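Notes on Buying a Second-Hand Dining Table

Readers of this blog will be aware that the household relocated to Girkeck in January, and that the existing dining table did not survive the assessment of what would fit through the new front door.
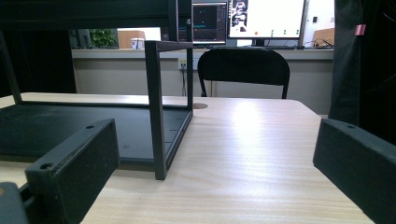
The search for a replacement occupied the better part of two months and was conducted entirely within the second-hand market. The following observations are offered for the benefit of others in a comparable position.

A budget of $400 was set at the outset. New tables of a suitable length were priced at $1,350 at Lorine, the larger of the two furniture retailers in the district, exclusive of delivery. It was considered that a used table in sound condition could be obtained for substantially less, and this proved correct, although the process was slower than anticipated.

Measurement should precede any inspection. The dining area at the new residence permits a table no wider than 900 mm if the sideboard doors are to open fully. Private sellers frequently describe a table by the number of people it seats, a figure which varies according to the optimism of the seller. Written dimensions should be requested in every case. One table advertised as seating eight measured 1,818 mm in length and would have accommodated eight persons only on the understanding that none of them used their elbows.

On inspection, the underside merits more attention than the top. Surface scratches and cup rings can generally be remedied with sandpaper and oil. Loose corner blocks, stripped screw holes and splits near the leg joints are a more serious matter. It is advisable to bring a torch and to ask permission before lying on a stranger's floor. A table should also be pushed gently from each end, and any sideways movement noted. In several instances the movement was corrected with a spanner. In one instance at Tyagi it was not, and the inspection was concluded.

Veneer is not grounds for rejection. Many well-made tables of the postwar decades are veneered, and a veneered top will often remain flatter than a solid one in a dry climate. The edges should be examined for lifting, particularly where the table has stood near a heater or a north-facing window.

Transport requires separate consideration. Where the legs unbolt, most tables can be carried in a station wagon with the rear seats folded. The bolts should be placed in a labelled bag and the bag kept in the glovebox, this being a lesson acquired at some cost in Ganow, where a replacement set had to be ordered and took three weeks to arrive.

The table ultimately purchased came from a deceased estate, at a price comfortably within budget. It has one repaired leg and a faint ink stain at the kitchen end, and the colour does not match the chairs. The matter of the chairs has been deferred until after winter.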